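Getting started with pop-up cards

Posted by Larnico
I want to make pop-up birthday cards with my niece on Friday. We've got scissors, glue and loads of coloured card, but my first go wouldn't fold flat and the middle bit tore. Where do we begin?

Eirini Manolakis
Oh, you're going to love this! Start with the plain box pop-up. Fold the card in half, make two equal cuts in from the fold, crease the strip between them and push it through to the inside. Keep the cuts short or the strip will poke out when the card is closed.

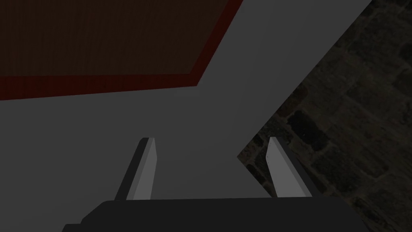

Colour makes such a difference to a pop-up, and you hardly need any of it. Two tall box shapes look marvellous with a pale grey, nearly white front and a darker grey side, like the pair of upright blocks in the picture, and you can leave a good wide gap between them for a name or a cake. Score every fold first (an empty biro is perfect) and it'll crease beautifully!

Gromow
use thicker card

Effiong
Not too thick though, mine cracked along the fold. I love doing the tabs with double-sided tape, no waiting for glue!

Last updated: November

Related
Glue that won't wrinkle paper
Making your own envelopes
Easy paper flowers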